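Grakthorpe rents its teardown cell by the month, and the pitch is simple. You supply the old office computers, a power outlet and a bench. The company supplies an arm, a two-finger gripper with its own camera, and the Velton software that runs them. A Drutau-based recycler has had one since May, and I spent a morning with it.

The computers that come through are mostly business desktops. Before any part comes out, the gripper has to get in among drive bays, brackets and cables, and that is where cheaper systems tend to give up. 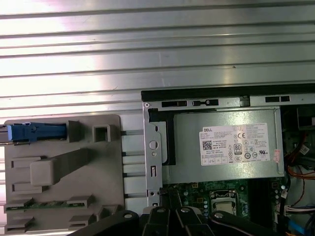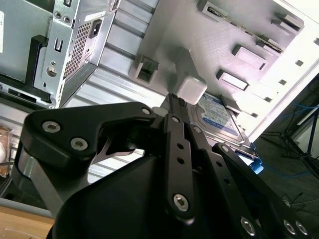

Araceli Carrasco manages the floor and signed the contract. She wanted drives out first, as those have to be logged and wiped, and then power supplies. Velton lets her set that order from a menu. Adding a new case model takes her 14 minutes, most of it spent guiding the arm by hand while the software records the positions.

The rental price covers 1,000 machines a month. The recycler put 501 through in its first full month, so it is paying for capacity it doesn't use yet. Grakthorpe has no smaller plan. Carrasco has asked for one.

There are other limits. The cell won't unplug small cable connectors reliably, so a person still does that. Spare fingertips are sold only in packs of 2, and the manual is thin on how to fit them. Support was good – a technician called Carrasco back within the hour both times she phoned.

The nearest rival, the Mok bench unit, costs less but comes without a camera on the gripper. Shops that see the same case all day could live with that. For mixed loads I would pay for the Grakthorpe, and I would ask about the contract length before signing.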